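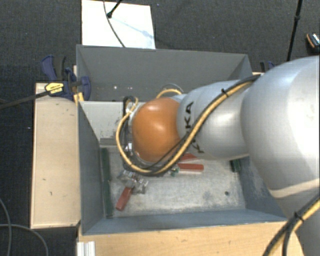

**Can a robot arm take over the picking jobs in a small shop yet?**

It can take over the easy part. Our group would let one sort a bin of mixed items if a person stayed close by, and we would not leave it alone for a whole shift.

## What we tested

The task was bin picking: take one item out of a bin, put it in the right tray, go back for the next. We chose it after Petrică Grecu spent April helping in the stockroom at Brondent, where most of the day goes to this kind of work. We ran 200 picks over 2 weeks. Tamara Vasiliu wrote the motion code and Dorin Tănase kept the log.

## Results

| Outcome | Picks |
|---|---|
| Right item, right tray | 125 |
| Failed pick | 67 |
| Stopped by operator | 8 |

Most failed picks came from items lying against a wall of the bin. The arm had to come in at an angle, and the wrist ran out of room before the fingers closed. Shiny and clear parts were the next biggest problem, as the vision software often placed them too high or missed them.

Cables were more trouble than we planned for. Some wrist angles pulled them tight, so Tamara limited the last joint. That made the corners harder to reach.

## Household chores

Gemma Greco compared our log with a list of kitchen and laundry jobs. Unloading a dish rack looked closest to what we did. Folding was left out, and we have no data on soft items.

## Still to do

- Repeat the run with a shallower bin
- Log the time per pick, which we forgot in the first week
- Ask Mr. Roman about a second gripper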